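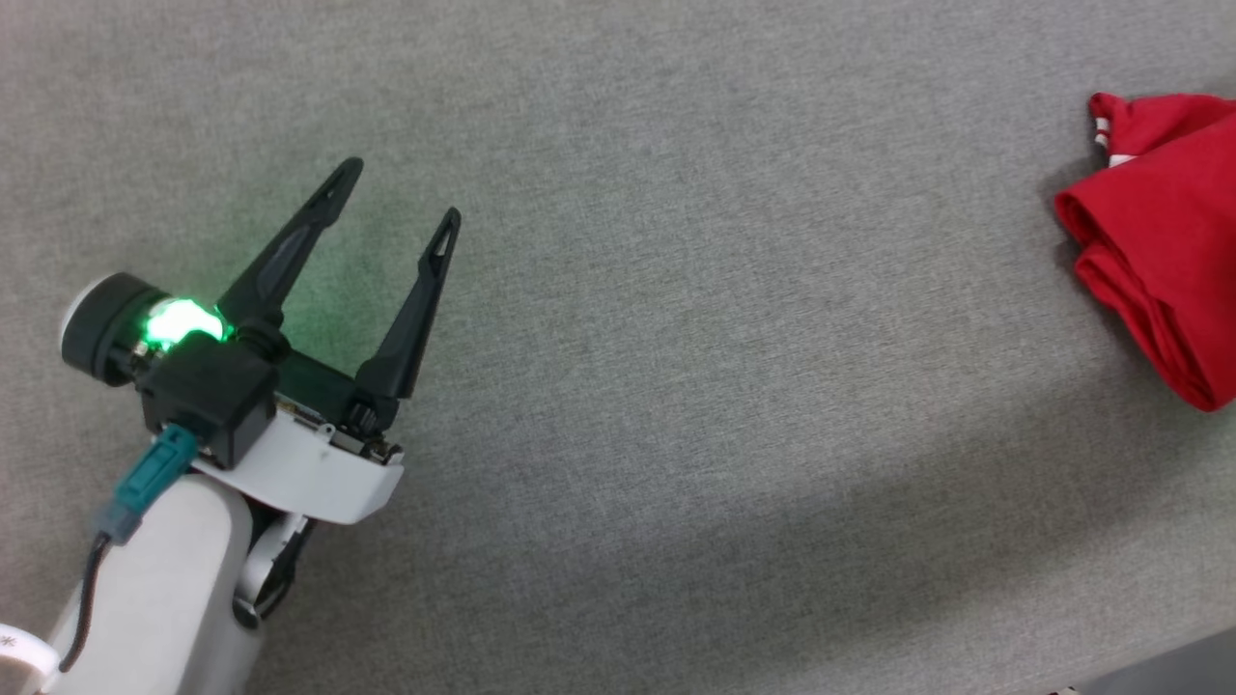
2020-03-09

I have been folding clothes on the floor for most of the winter and I would like it noted that I did not choose this. The ironing board went to my sister Nyokabi in October, on loan, and has since become a resident of her hallway with a plant on it. The bed is no good because the mattress dips in the middle and everything slides towards the dip like guests at a dull party. The kitchen table has a kitchen on it. So, the floor.

The carpet came with the flat. It's pale, low and hard-wearing, the kind you find in a solicitor's waiting room, and when I moved in I had plans to replace it. A man from Mwakalinga Floors came and measured up, sucked his pencil and sent me a quote so long that I put it in a drawer and made my peace with what I had. As a folding surface I now think it's hard to beat. A shirt laid out on it stays where it's put. You can smooth a sleeve with the flat of your hand and it doesn't creep off while you're doing the other one.

The best spot is up towards the corner, where there are no sockets or skirting board heaters to get in the way and I can lean back against something when my knees complain. 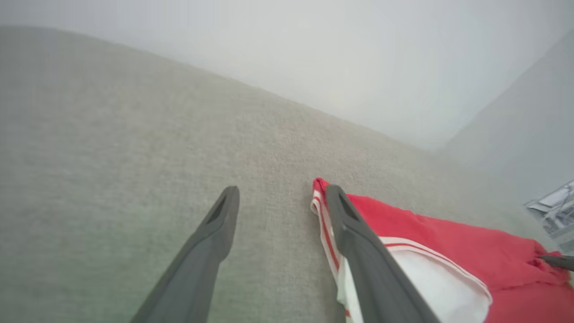 *The corner. I never did hang anything on those walls.*

My method, if it deserves the word, comes from Kanini Owino, who I shared a house with in Escombe when we were both broke. She folded everything lengthways first. Jumpers, pillowcases, carrier bags. I used to fold things in half, then in half again, then sit on them, and she once took a pile of my T-shirts out of my hands without saying anything and did them all again while watching the news. I was annoyed for a week and have folded her way ever since.

It works like this. Lay the thing flat and get your hands under it, so the back is smooth as well as the front. Bring one side over, and the sleeve with it. Bring up the other side to meet it. You should now have a long strip, and the temptation is to start rolling or flipping immediately, but run your palm down it first. Then fold the strip from the hem end, in thirds if it's going in a drawer and in half if it's going on a shelf.

That is fine for cotton. It falls apart with anything slippery, and sports tops are the worst of the lot.

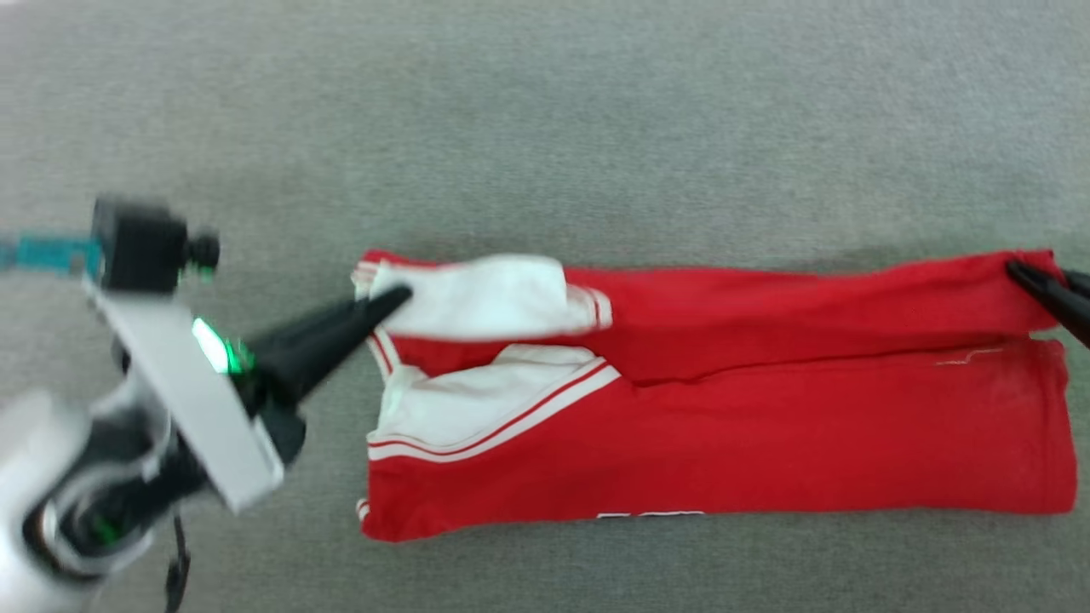 They have no grip and no memory. You put a crease in and it looks at you and opens up again. The trim round the neck is heavier than the rest, so it flops over whichever way you didn't want, and if there's lettering it bends where it likes and nowhere else. I've tried weighing the first fold down with a paperback while I do the second. I've tried doing it quickly, before the fabric notices. The long strip is as far as I usually get with any dignity, and after that it becomes more of a negotiation.

Kanini's answer, when I rang her about it, was that I should hang them up. I have 11 hangers and they are spoken for. She then asked whether I had really rung her up to talk about this, and I said I'd also wanted to know how she was (fine, new boiler).

I did briefly consider buying a folding board. Idik do one that hinges in the middle, and I had it in the basket for an entire evening at 60 quid before I noticed I was about to spend real money on a piece of plastic that would need somewhere to live. It would have ended up at Nyokabi's, under the plant.

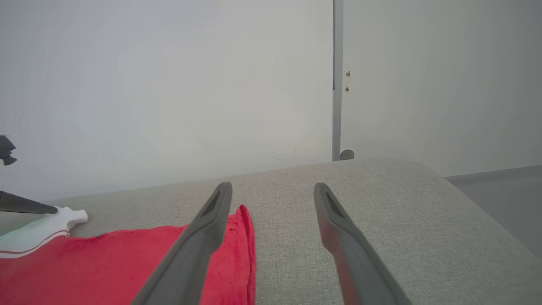 The other problem is where the finished pile goes while you do the rest. Leave it on the floor and I kneel on it. Leave it on a chair and a visitor moves it, always by grabbing the middle. I've got into the habit of putting the small stuff somewhere soft and raised, where it can slump a bit without toppling, and keeping the bigger things near the door so that I have to pick them up on my way out. Mostly I step over them.

Nyokabi says I can have the ironing board back whenever I like, provided I take the plant too. I've seen the size of it. The next load is on and I've moved the paperback back to the corner.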